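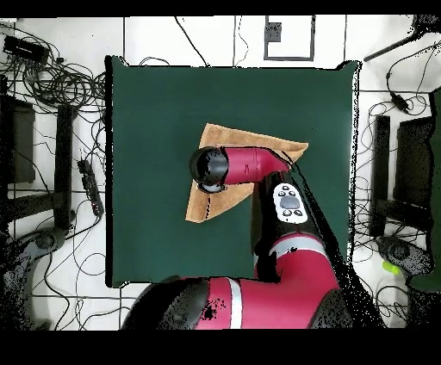 Are the crooked ones mistakes, or did you leave them in on purpose? I've had the question in one form or another from almost everyone who has opened the folder, so it gets the top spot in the README now. On purpose! A cloth that's been folded corner to corner and landed a bit off is still a folded cloth, and it's what most of my linen closet looks like if I'm being truthful. If you only want the crisp ones, filter on the tidy column and you'll have them in a second.

Fellero: folded and half-folded household cloths
README, last changed Monday, October 29, 2018

What's in it

Fellero is a small collection of records about household cloths and the ways they get folded. There are 145 records covering 40 cloths. Each record is one cloth in one state, with notes on the fabric, the kind of fold, how the edges line up, and anything odd I noticed while I had it in front of me (there's usually something odd). I started it in April with a pile of dish towels and kept going until the bath towels were in too.

I wanted something for people who care about cloth as cloth. Plenty of folding guides show you a perfect rectangle at the start and a perfect rectangle at the end, and the part in between, where one corner has flopped over and you can't tell which layer is on top, gets skipped. I like the part in between. That's where I always go wrong with fitted sheets, although there are no fitted sheets in Fellero and there won't be any as long as I'm in charge of it.

The cloths

They come in 3 fabric groups:

flat: plain woven cloths, napkins, thin dish towels
waffle: the kitchen ones with the little squares
terry: hand towels and bath towels, loops on both sides

Most of the terry came from one big box of Bisgaard hand towels, and the flat ones are a mix of Beva napkins and whatever was in the drawer. The Kallon cloths are all waffle. I wrote the maker down when there was still a label to read and put "unknown" when there wasn't, so please don't treat that column as complete.

Everything went through the wash before I wrote anything down. New towels have a stiffness that goes away after a few washes, and it changes the way a crease sits. I didn't iron a thing. I thought about it for the napkins and then made a sandwich instead.

The folds

The fold column has 4 possible values:

half: edge brought over to the opposite edge
corner: corner brought over toward the opposite corner, so you end up with a triangle or something in that family
thirds: both sides folded in
loose: folded over on itself without lining up with anything much

Corner and loose are the two I changed my mind about most. A corner fold that has slipped far enough turns into a loose fold, and there's no clean place to draw the line. What I settled on is that if there's one long straight edge and the layers come down toward a point, it's corner, even if the point is mushy. If I had to tilt my head to decide, it's loose. You may well disagree with a handful of them, and that's fine, just change them in your own copy. 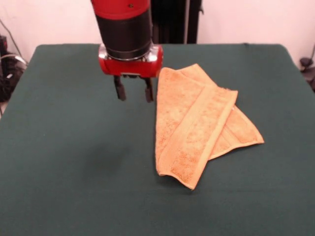
Orange terry towel folded over on itself, woven border band running along the upper layer.

About those bands

Terry towels very often have a flat woven strip near the end, and I ended up giving it its own column, band, with the values yes, no and hidden. I didn't plan to. I was going through the towels one evening and noticed I was using the strip to figure out which end I was looking at every single time. The loops all look alike once a towel has been folded over a couple of times, and the smooth strip gives your eye something to follow. If it's running at a slant, you know the layer is at a slant too.

Use hidden with care. It means I knew the towel had a band and couldn't see it in that state. If you're looking at a state fresh, without having handled the towel, you'd put no, and you'd be right to.

Columns

id: just a running number
cloth: which cloth, so you can group the states of one towel together
fabric: flat, waffle or terry
color: my word for it, in plain English. Tan and light brown are the same to me on some days and different on others, sorry
maker: see above
fold: half, corner, thirds or loose
band: yes, no or hidden
tidy: yes or no, entirely my opinion
notes: free text, often too long

Things I'd do differently

I'd measure the cloths. I really should have! You can't get sizes out of Fellero at all, and "hand towel" covers a lot of ground. I'd also split color from pattern, since the striped dish towels have ended up with entries like "blue mostly" that aren't much help to anyone trying to sort.

I'd put in more thirds as well. I fold in halves at home, so that's what I kept reaching for, and thirds people will feel left out.

Using it

Take it, change it, teach somebody to fold napkins with it. A mention of the name is nice if you publish something. Please don't fill in the unknown makers by guessing from the color, because a copy with guessed makers did make the rounds over the summer and I spent a weekend untangling it from mine.

Corrections are welcome. Tell me the id and what you'd call the fold, and if it's a corner versus loose argument, give me a line on which edge you were looking at.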